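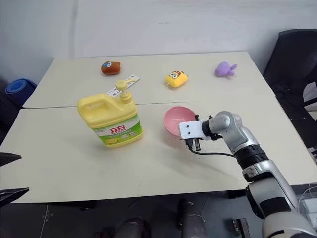

Three plush toys, all keepers.

In March I decided to get rid of things. The storage unit out by Stutport had gone up to 87 dollars a month, and I was paying it to house a fondue set and every phone charger I have ever owned.

The first day went well. I filled 30 bags and felt like a monk. Then I hit the box of paper. Did you know you can spend a whole afternoon reading old manuals? I now understand the defrost cycle of a fridge I left behind in Prestell two apartments ago.

The thrift store took most of it, though they turned down the exercise bike – with some feeling, I thought. It's back in my hallway, holding coats.

I also tried selling the good stuff online. A man offered me four dollars for the fondue set, then asked if I could deliver. I kept the fondue set.

The unit is empty as of last night and I've turned in the key. Next up is the garage, which I have looked at twice through the window. If anyone wants chargers, email me.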